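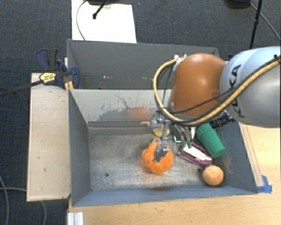
Sorting small toys in divided bins: depth, dividers, order

lbustos
Posts: 51
Saturday, June 6, 2026

I am setting up toy storage for a shared playroom and have settled on gray metal bins with a divider. Mixed small items go in the front compartment. My question is whether soft pieces should share a compartment with hard ones. A fluffy pom-pom type toy takes up a lot of room for its weight and hides whatever is under it.

n_figueroa
Posts: 1,966

Separate them. Tufted toys snag on anything with a corner, and the hanging loops catch on other pieces. Mine go in a mesh bag on a hook.

lbustos

The orange one has a loop, so a hook would work. I would still like it in the bin, where the children can see it.

Shengli

I disagree with Nicanor. Soft items on top of hard ones are fine if the layer is shallow. The problem is fill level. Below half full, everything can be seen and lifted out from above. Past that, people start digging.

n_figueroa

Half full is a waste of a bin.

Shengli

It is a working bin. Use a deep tote for bulk.

ulises_n

Check the divider wall as well. Thin or curved pieces end up lying against it and are hard to pick up with fingers. I put a folded strip of felt along the base of mine, 3 mm thick. It helps with flat pieces, less with round ones.

lbustos

There is a yellow curved piece close to the divider now. I will try the felt. Glued or loose?

ulises_n

Loose. Glue makes it impossible to wash.

n_figueroa

Double-sided tape holds better and peels off metal without trouble. Loose felt rides up in a week.

sgarrido

Also consider the table. A metal bin will mark light wood if it gets dragged. I use the Sumden cork pads, one per corner. The Retamal ones are thicker but the adhesive failed on mine in January.

lbustos

Ordered the cork pads. I will keep the soft toy in the front compartment for now and hold the fill below half.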